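The Town That Sorts Its Own Junk Drawer

Zeltusstead, Sunday, a little before eight in the morning. Rain stopped. The church hall doors are propped with a fire extinguisher and there's already a line down the steps, people with shoeboxes, bread bags, one man with a suitcase tied up in a bathrobe belt. Swap day.

The idea is simple enough. You bring the small stuff. Screws, caps, knobs, curtain hooks, the thing that fell off the back of the dryer in the nineties and that you've never dared throw out. You tip it on the table. You take home what you need. No money, no tickets, no limit.

"First year we had three tables," says Pornthip Phromma. She's taping a sign to the wall while she talks, tape in her teeth. "It said KNOBS. Just knobs. Then someone brought hinges and it all went downhill."

She keeps a ledger, a green one, spine gone. Last spring's entry: 431 items in, 200 out. Which is the trouble. More comes in than leaves, every single time, and the rest goes up to a room over the old Jaunzems bakery.

I'd gone up there the night before. Smells of flour still. Coffee cans to the ceiling, labels in four different handwritings. FEET, RUBBER. FEET, NOT RUBBER. A can marked ASK ARIF.

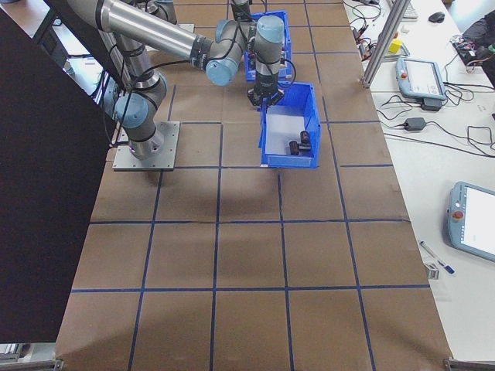 So I asked Arif. Arif Sumampouw fixed radios for most of his working life, retired, got bored by the second week. He's the one people hand things to. He turns it over, sniffs it (I did ask, he says old plastic has a smell and you can date it that way) and tells you what it came off. He's wrong sometimes. Doesn't seem to bother him or anybody else.

"Toaster lever," he told a woman in a yellow raincoat. It was off a window. She took it anyway, her toaster needed one.

There is a real argument underneath all this and it comes up by the second pot of coffee. How do you sort small things? Two camps. Bjarke Þorgeirsson says by shape, always, because you come in with a hole in something and a hole has a shape. Long with long, round with round. Pornthip says by use. Kitchen, bathroom, car, bike. They've had this out every swap day since the start and once over the phone at Christmas.

I tried it at home after, with my own drawer. Shape works great for about ten minutes. Then you've got a cork, a lipstick and a fuse in one pile and it feels like a riddle. Use is slower but I could find the fuse again a week later. The cork I lost. Batteries are the worst, they belong everwhere, and the dead ones look exactly like the live ones. (Keep those apart, please. Tape the ends. Don't put them in with steel wool, I'm told of a small fire in a garage on Ninent Road.)

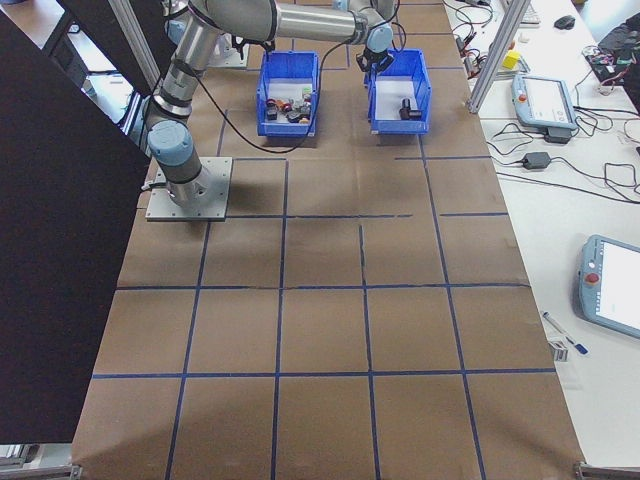

Vol. 12, No. 4 | page 38

Back to the hall. By ten it's loud. A kid under the table trading marbles, no adult involved. Somebody's found the missing foot to a stove and is holding it up over her head and people clap, they really do clap.

Arūnas Navickas drove in from Tilurano, an hour and a half each way, for one hook. A particular hook, brass, with a left-hand curl. His grandmother's coat rack has five and should have six. He's been to every swap in two years and hasn't found it. Found a lot of other hooks though. "I have a hook problem now," he says. He goes through the trays one by one, doesn't hurry, puts everything back facing the way it was.

Not everyone in town loves it. The bakery room has a landlord, the landlord wants it cleared by April. There's talk of the old ticket office by the station, which is dry but tiny, and talk of just having a big clear-out, which makes Arif go quiet. Bjarke weighed the cans on a bathroom scale last month, one after another, up and down the stairs. 630 pounds. He wrote it on the wall in pencil.

What would you even throw out? I asked that around the room and got no two answers the same. Key blanks, says one. Never keys, says the next person, are you crazy. Bottle caps got the most votes, then a girl of maybe nine said she was collecting them and that was that, off they went in her hood.

Noon, sweeping up. The ledger comes out again. 547 in. Pornthip is still counting the out column and won't let me look over her shoulder. The suitcase man is leaving with the suitcase full, I couldn't swear it wasn't the same stuff. Arūnas is at the last tray.

Next swap is in the spring, same hall if the roof gets done. Bring a box. Bring a brass hook if you've got one, left-hand curl, and ask for the guy from Tilurano.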